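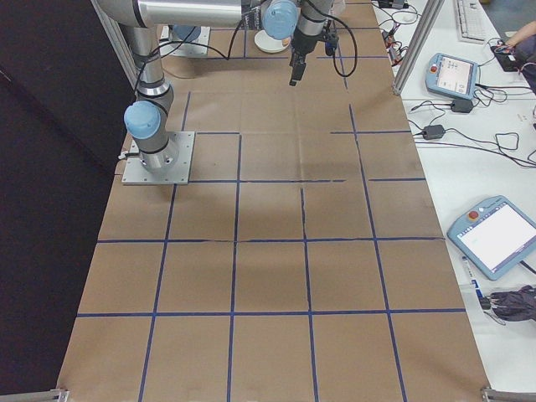 Figure 4. Work table with taped grid, arm, and teach pendants on the side desk.

4.2 Recording examples (Merow cell)

1. Lay the paper flat and tape down any lifted edge. Small gaps in the grid lines are acceptable.
2. Place the teach pendants on the side desk with both stop buttons in reach.
3. Set the plate and the egg container in the cells listed on the Neminis task card.
4. Start the recorder and wait 3 seconds before moving either arm.

CAUTION: Keep hands off the paper while recording is on. Press stop first, then reach in.
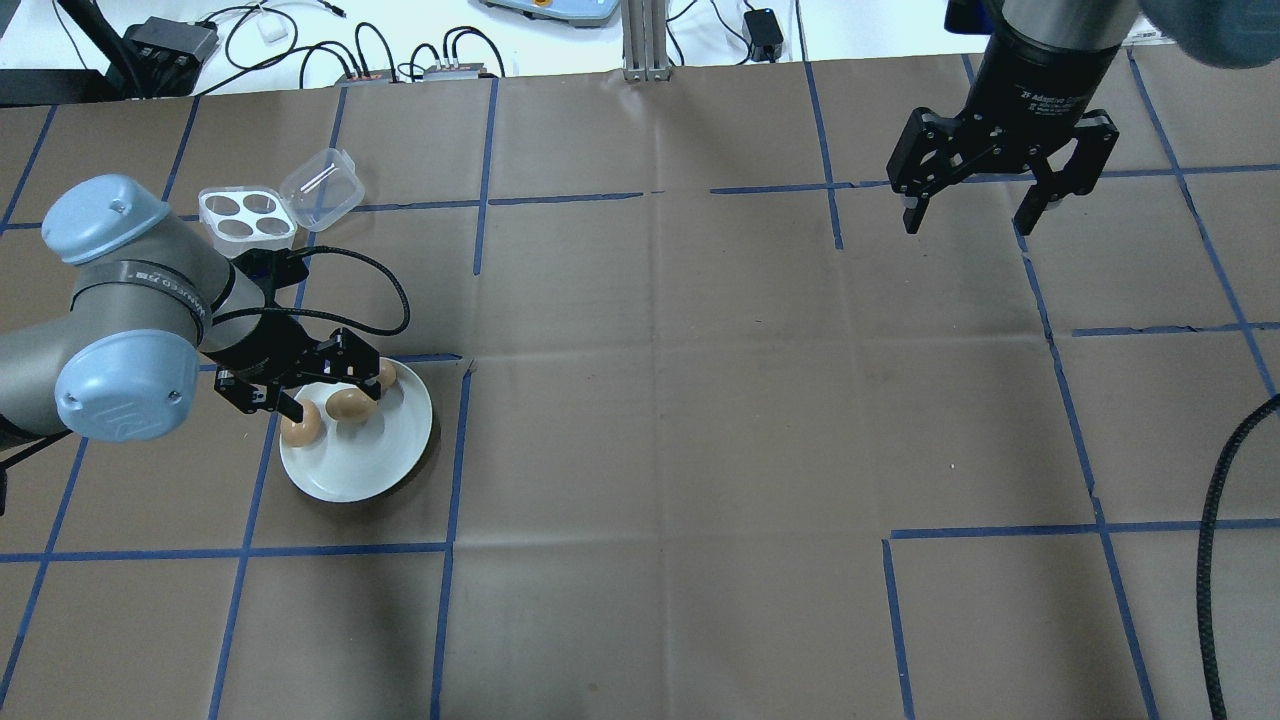 5. Bring the gripper down over one egg at a time. Close it slowly -- a fast close spoils the force data.
6. End the example when the arm is back at its start pose. Examples longer than 60 seconds are dropped on import.
7. Mark the example "keep" or "discard" before starting the next. Do not delete failed grasps; mark them "fail".

Note: Move the plate to a new cell after each kept example. Training in Luik needs at least 300 kept examples per task. The Milholm base set holds 1,601 and can be loaded first (see 5.1).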